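Chopping boards: is oiling them worth the bother?

Kitchen & Home > Worktops, boards and knives
Page 1 of 1

pellworth
I've been given a tin of Fammont board oil by my sister-in-law, who swears by it, and told to do my beech board once a month for the rest of my life. The board is four years old and has never been oiled. It gets washed, stood up on the draining rack and used again the next day. It looks a bit grey. It has not split, warped or poisoned anyone.

The tin says it "feeds the wood". The wood is dead. What exactly is it feeding?

I'm willing to be told I'm wrong but I'd like a reason beyond "it's what you do".

Mossy_Tap
It's what you do.

Sorry. Oil slows down how quickly water gets in and out, so the board moves less. Boards crack when one side dries faster than the other. You stand yours on edge so both sides get air, and that's probably why it's survived.

dunnock204
Agree with Mossy on the movement, but I'd go further. An unoiled board picks up smells. Try cutting a melon on a board that's had garlic on it. Oil it properly (several thin coats, leave overnight, wipe off) and the garlic stays on the surface where you can wash it away.

pellworth
I cut melon on a plate.

Does anyone have anything apart from "mine's oiled and it's fine"? Mine's not oiled and it's also fine. That's one each.

Hettie B
My dad was a joiner and he'd have sided with you. He used to say people ruin more boards with kindness than neglect. He had one at home that was never touched with anything but hot water and a scrubbing brush, and my brother still has it.

On the other hand he also thought seat belts were a fad, so weigh that up as you like.

ruden_owner
Going to disagree with most of this. I've got a Ruden end grain block, a big one, and it cost me more than I've admitted at home. End grain drinks. I skipped oiling it one winter when the heating was on all day and it opened up a crack I could get a fingernail in. Filled it with wax and it's held, but I do it every few weeks now, without fail.

pellworth
That's a better argument than the others, thanks. But it's one block in one warm kitchen, and you don't know it wouldn't have cracked with oil on. They're lots of little pieces glued together. Could be a bad joint.

Also mine is one flat plank of beech. I can believe end grain is a different animal.

ruden_owner
Could have been a bad joint. I did ask them. They said it was my fault for not oiling it, as you'd expect.

Mossy_Tap
Well they would.

Lallness
I finished a sycamore board and a turned bowl in April and did half the board with oil and left the other half bare, precisely because I was fed up with this argument. Both halves get the same use. After a few weeks the bare half was furrier to the touch. Water raises the grain, you sand it back, it does it again but less each time. The oiled half went slightly yellow, which I don't much like. Neither half has cracked.
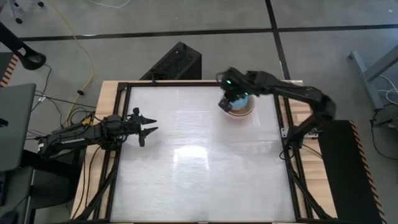
So if you ask me the oil is mostly about how it feels and looks. I wouldn't claim a thing beyond that from one board. The furriness bothers me more than it would bother most people, I suspect, and you can get rid of most of it before you start by wetting the board, letting it dry and sanding with something fine. Do that twice and the oil has far less to do.

dunnock204
Half and half on the same board isn't a fair test though. The oil will creep across.

Lallness
A little, yes. There's a line you can still see, with a blurry inch either side of it. I ignore the blurry inch.

pellworth
This is the first useful post in the thread and I include mine.

So wet it, dry it, sand it. What grit? And does it matter that mine's already four years into being furry?

Lallness
180 then 240 is plenty. Four years in, most of the fur will have worn off by itself. Just run your hand over it. If it doesn't annoy you, leave it.

AguiarFan
Nobody has mentioned which oil. Please don't use olive oil. My flatmate did ours with olive oil and it went sticky and smelt like old crisps. I use the Aguiar one with beeswax in it and it's lovely, smells of honey, board looks brand new.

pellworth
How long have you been using it?

AguiarFan
Since Christmas!

pellworth
Right. And how much is it?

AguiarFan
Bit pricey. The tin lasts ages though.

Hettie B
Chemist's liquid paraffin. It's plain mineral oil, and as far as I can tell that's what's in half these tins before somebody puts a picture of a tree on the front. Check the back of your Fammont one, pellworth.

pellworth
Just looked. "Food safe mineral oil", then a paragraph about heritage. So my sister-in-law has bought me laxative.

Mossy_Tap
Very thoughtful of her.

ruden_owner
I used the paraffin for a year. It works. It does wash out faster than the wax blends, so you're at it more often, but at that price I didn't mind.

Alcides Magalhães
I worked in restaurant kitchens for a long time and we had wooden boards in only one of them. They were scrubbed with salt at the end of the night and stood in a rack by the door. I never saw a bottle of oil in that kitchen. When the boards got too scarred, a man took them away and planed them, and back they came thinner. They were very thick boards to begin with, I should say. A thin one at home would not put up with being soaked like that.

pellworth
That fits with what I'd assumed. Thick board, used daily, dried on edge, no oil.

I'm going to do one coat, as I've got the tin and she'll ask. Then I'll leave it alone and see if I can tell any difference by the time it's worn off. My money's on no.

dunnock204
One coat won't show you anything. You need four or five.

pellworth
How convenient for the people selling the tin.

Hettie B
Do the underside as well if you're doing it at all, or you'll be back here asking why it rocks.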